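Vukum passes 3004 recorded episodes on the desktop teardown task 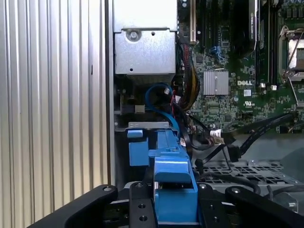

Wrist camera view with the blue carrier between the gripper fingers, Dell motherboard behind.

The Vukum teardown set now holds 3004 episodes, up 532 from the December count. All of the new ones were recorded at the Bollby bench by teleoperation, with the wrist camera and joint positions logged together.

Most of the additions cover blue plastic carriers inside open computer cases. These were underrepresented in the first release, and the policy trained on it tended to close the fingers too early when cables lay near the part. Operators were asked to leave wiring as they found it and to vary the approach angle between episodes. Failed grasps are kept and labeled as failures. An episode is thrown out only if the log has a gap or the operator aborts before the gripper enters the case.

Two changes affect anyone already using the data. Gripper opening is now stored in millimeters, where the old files used a fraction of full travel. The language label is also split in 2 fields, one for the part and one for the action, so "carrier" and "release" can be sampled separately. A conversion script for older files is in the Traltus repository.

A held-out set of 100 episodes has been fixed for evaluation and should stay out of training. Work on screws and cable connectors starts next, using the same fingers and the same camera mount.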